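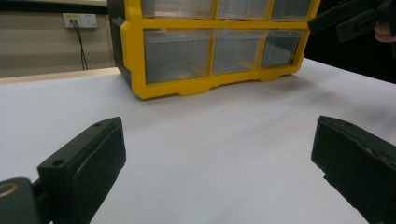

手持ちグリッパーで集める作業データ 「Cilex」2本組キットを使う

ロボットに手作業を覚えさせるためのデータを、ロボットなしで集める。そうした用途の機材が、研究室の自作品から市販のキットへ移りつつある。Wundvilleが出している「Cilex」もそのひとつで、人が手に持って動かすグリッパーと、そこに付いたカメラ、記録用のソフトウエアを一式にまとめた製品だ。編集部では昨年11月から貸し出しを受け、小物の収納作業を題材に使ってきた。

キットの中身はグリッパー2本、充電器、校正用のボード、工具、交換用の指先パッド。片手だけの作業なら1本で足りるが、引き出しを押さえながら物を入れるような動作には2本が要る。左右の区別はなく、どちらの手で持つかは記録を始めるときにソフト側で指定する。

握りの部分は太めで、手の小さい人には最初やや遠く感じられる。レバーを引くと指が閉じ、離すとばねで開く。開いた状態が基本なので、対象に近づけてから握るという順番は自然に身につく。指の内側のパッドは摩擦が強く、樹脂の薄い縁でも引っかけやすい。代わりに紙の箱の表面は毛羽立つことがあった。

作業の題材には透明な引き出しの並んだ部品ケースを選んだ。ねじや結束バンドを種類ごとにしまう、どこの作業場にもある動作である。手順は、引き出しを開ける、部品を入れる、閉める、の3段階とした。

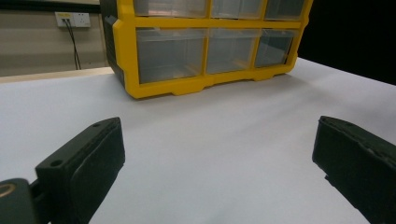
部品ケースに向けて指を開いたCilex。白い天板の上で、黄色の枠に透明な引き出しが並ぶ。

引き出しの前面には浅いくぼみがあり、人の指なら迷わず掛けられる。Cilexの角張った指では、正面からまっすぐ入れると滑ることが多かった。少し上から斜めに当て、手前に引きながら握ると安定する。慣れるまでに半日かかったが、こうしたこつがそのまま記録に残る点は、遠隔操作で集めるデータとの違いとして大きい。

透明な引き出しは、映像から形をつかむうえでは難しい相手でもある。光の反射で縁が消え、中が空なのか入っているのかも角度によって判別しにくい。Cilexのカメラは露出を固定できるので、記録を始める前に天板の白さに合わせて設定しておくとよい。自動のままだと、手を動かして画面に暗い背景が入ったときに明るさが変わる。

位置の推定は、カメラの映像と内蔵の慣性センサーを組み合わせて行う。無地の机だけを映していると手がかりが足りなくなり、軌跡が飛ぶ。部品ケースや壁のコンセントのような動かないものが画角の隅にでも入っていれば、途切れはかなり減った。説明書にはこの点の記述が少なく、改善を望みたい。

貸し出し期間中に記録した動作は1,804回。このうち軌跡の欠けや握り損ねを除き、Wundvilleが学習の目安とする1,000回を上回る分が使える状態で残った。選別はソフトの一覧画面で行う。左右の映像を並べて再生でき、不要な区間は前後を指定して切り落とせる。書き出しには形式の選択肢が少なく、既存の学習環境に合わせるには変換の手間がかかった。

比較のため、Grubeの据え置き型の遠隔操作セットも短時間使った。位置の精度はこちらが上で、記録したその場でロボットの動きも確認できる。ただし設置に専用の台が要り、作業場所を変えるたびに校正をやり直すことになる。机を替え、部屋を替えて数を集めたいならCilex、同じ場所で精密な動作を突き詰めるならGrubeという選び方になるだろう。

耐久性では、指先の外装に擦り傷がついたものの、動作に影響はなかった。パッドは消耗品で、期間中に2度交換した。交換はねじを外すだけで済み、予備は国内代理店のDolbergから単品で買える。充電しながらの記録はできないため、終日使うなら休憩時間を充電に充てる段取りが必要になる。

販売はDolbergを通じて行われ、研究機関向けには月単位の貸し出しもある。1本のみの構成は後から2本組に拡張できるが、校正用ボードは共通のものを使うため、購入時に付属の有無を確認しておきたい。

（2019年4月7日）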